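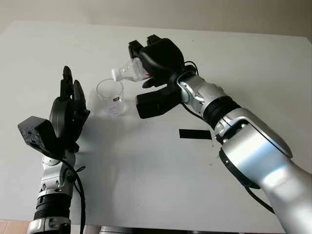
Measurement and Error: Notes for Session 4

6 min read

These notes go with the second half of the measurement unit. Read them before the practical. The first half (units and conversion) is in the Session 3 handout and is not repeated.

1. What a reading is

A reading is a number, a unit, and a statement of how far off the number might be. Most students write down the first two and forget the third. A volume written as 20 mL says less than a volume written as 20 mL plus or minus 0.5 mL. The second version tells the next person whether the value is good enough for what they want to do with it.

In this course, every value in your notebook needs all three parts. Values without an uncertainty will be handed back for correction.

2. Two kinds of error

Random error scatters readings on both sides of the true value. It comes from small changes you can't control, such as where your eye sits against the scale or a draft across the balance. Taking more readings and averaging them makes it smaller.

Systematic error pushes every reading the same way. A balance that shows 0.3 g with nothing on it will add 0.3 g to everything. Averaging does not help. You have to find the cause and remove it, or measure the offset and subtract it.

A set of readings can be close together and still wrong. We call such a set precise but not accurate. The Brodik data in your reader is a good case: all the masses agree to within 0.1 g, and all of them are high, as the balance had not been zeroed.

3. Reading a liquid level

Water in a glass tube curves up at the walls. This curve is the meniscus. Read the bottom of it, with your eye level with the liquid. If your eye is too high, the reading on an ordinary upward scale comes out too high – if it is too low, the reading comes out too low. This is called parallax error, and it can be either random or systematic depending on whether you always stand the same way.

The marks on the side of a beaker are only a guide. Many beakers are good to 5 percent at best, so on an 800 mL beaker filled to the top mark you could be out by 40 mL. Use a graduated cylinder when the volume matters, and a pipette or burette when it matters a lot.
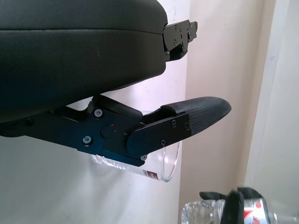
4. Combining uncertainties

When you add or subtract two values, add their absolute uncertainties. When you multiply or divide, add their percentage uncertainties. This gives a worst case, and it is all we need at this level. The square root method is in Petkov's notes for the second-year course.

Worked case: a liquid has a mass of 14.0 g (plus or minus 0.1 g) and a volume of 20.0 mL (plus or minus 0.5 mL).

Density = 14.0 / 20.0 = 0.70 g/mL
Mass uncertainty = 0.7 percent
Volume uncertainty = 2.5 percent
Total = 3.2 percent, or 0.02 g/mL

Write the result as 0.70 plus or minus 0.02 g/mL. Nearly all of the uncertainty comes from the volume, so a better balance would not improve the result much. A better cylinder would.

5. For the practical

Work in pairs. Take 4 readings of each volume and swap readers after the second. Do not tell your partner your value until both of you have written one down. Record the zero reading of the balance at the start and at the end.

Reports go to Vaida Priedītis by the end of the week. Questions on section 4 can go to Krešimir Petkov during office hours.

Reading for next time: Milošević, chapter 4, up to the part on calibration curves.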